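Bemurness Allotment and Garden Society
Minutes of the meeting held on 20/03/2018 in the back room at Pivgate

Róisín Quinlan welcomed everyone and said how lovely it was to see so many of us out on such a raw evening, particularly the two new plot holders from the Tallitz end, who we hope were not put off by the heating.

1. Minutes of the last meeting
Agreed, once the spelling of Nic Giolla had been put right (sorry again).

2. Water
The trough by the lower gate is still leaking and the path beside it is a bog. The plumber has looked and will come back with a price. Until then, please turn the tap off at the wall and give it a proper tug, as it likes to pretend it is closed.

3. Money
The balance stands at £1,227 with 5 rents still to come in. There was a long and good-natured chat about whether to put rents up, and we decided to leave them alone this year and look at it again when the water bill arrives.

4. Seed potatoes
The order from Nic Giolla has come and there are roughly 17 bags left, mostly earlies. Members may take theirs home to chit on a sunny windowsill, and anyone short of egg boxes should speak to Róisín, who has a great many.

5. Tea hut
Thanks to all who scrubbed it out, it hasn't smelled so nice in years! We talked about bits and pieces for the sink and the table, and a soap dish with drainage slots was thought a sensible thing to have. 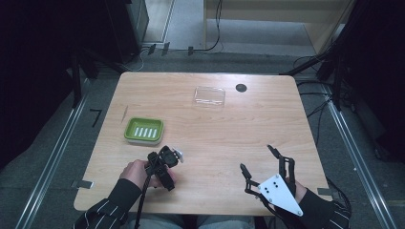
6. Any other business
The bonfire rules were raised once more. Fires after dusk only, please, and never when the wind is towards the houses. The manure delivery will be left by the top gate, first come first served, and please bring your own barrow.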